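Plultbridge Hobby Room, minutes of the house meeting

2023-11-09

There: Rozália Rusnák, Branislav Oravec, Iolo Hopkin, Peter Šťastný and me. Sorry sent by: none, which is a first!

1. Last minutes. Read and agreed. Peter wanted it noted that he did return the ladder in May (noted, Peter).

2. The white table. We spent way too long on this one, but it needed saying. Snack stuff keeps getting left on the table with the black hearts on it, and then the next group has to clear it before they can put anything down. Packets, bags, the lot, and crumbs on top of that.

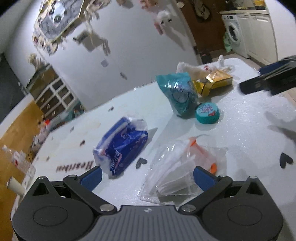 Svatopluk Holub

Rozália says she doesn't mind people eating in there (me neither, I'm the worst for it) but she does mind sitting down in crumbs with a clean sheet of card. Branislav asked if we could ban food altogether. That got two votes, his and Iolo's, so no ban. What we did agree is that whoever has the room last clears the table, wipes it, and checks under the lip where the crumbs collect. Little figures and anything in a box that looks like somebody might want it go on the shelf by the door, and please don't toss them!

Peter brought up the lettering on the tabletop. He's worried that scrubbing will take it off, so soft cloth only, no scouring pads. I'll buy a pack of cloths.

3. Trash. Carried straight on from the table, really. The round bin is for everything at the moment, and Iolo would like cardboard kept out of it and put flat in the Borau crate in the hall. 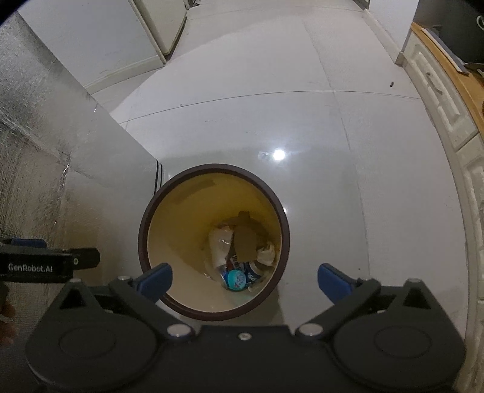
Bottle tops and wrappers can stay in there, he's fine with that, but paper that's still clean should go in the crate with the cardboard. Branislav will write a label. Emptying goes by the list on the door, and yes, a half-full bin still gets emptied on your turn.

4. Money. We have 3,000 in the account. 700 is promised to Polák for the new shelving and we agreed up to 800 for the floor, with Asa doing the work if their price holds. Rozália to call them. Dues stay at 18.

5. Anything else. Iolo has lost a gray scarf. Branislav wants the wall papers sorted out before any more get pinned up, and we ran out of time, so that goes first on the list for next meeting.

Cloths: me. Label: Branislav. Floor quote: Rozália.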